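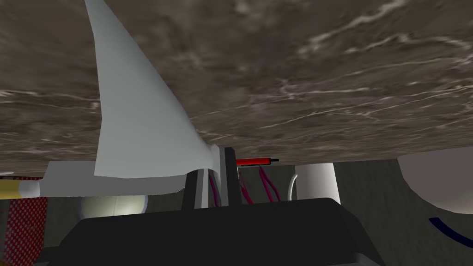

Simulated kitchen, gripper finger on the left, marble-look slab overhead.

How to test whether a robot can put things away under a worktop

I get asked most weeks whether a robot could tidy a kitchen yet. My usual reply is "which bit of the kitchen?" — and then I bore people about the space under worktops. If you want to find out for yourself, you can do it in simulation on a decent home computer, and it costs you nothing but a few evenings.

Step 1. Build a cluttered spot. Don't start with one mug on a bare table! Everybody's robot can manage that. You want a low slab, a back wall, a few upright things to bump into and something thin, like a wire or a little rod. My test kitchen is called Bramley and it's a right mess, on purpose.

Step 2. Put a camera in low, near the gripper. From up in the room everything looks easy. Down there the gripper hides half of what it's meant to be reaching for, as you can tell from my view of the pale round thing behind that big black body. If you couldn't do the job from that view, don't be surprised when the software can't.

Step 3. Pick one chore and write down what counts as done. Mine was "move the red rod to the tray without touching the slab". Ayane Hamada, who I share the Bramley files with, had me add "and let go of it", which I'd left out (whoops).

Step 4. Run it 100 times, moving the objects a little each time. Then do it again with the lights dimmed. I did my first lot in February and got through 410 runs before I trusted the numbers.

Step 5. Sort the failures. I keep three piles: couldn't see it, couldn't reach it, dropped it. In my 410 runs there were 167 failures, and the "couldn't reach it" pile was easily the biggest. Fingers are fatter than you think, and a tall one meets the worktop long before the tip gets to the back.

Step 6. Change one thing and go round again. Shorter fingers helped me most. Coming in sideways helped a bit, and slowing down made no odds at all.

So can they do the chore yet? In my pretend kitchen, on a good day, more often than not. I wouldn't let one near my real cupboards. Next I'm trying cloths, and I'm dreading it — if you've got a setup for soft things that doesn't fall through the floor, please send it over.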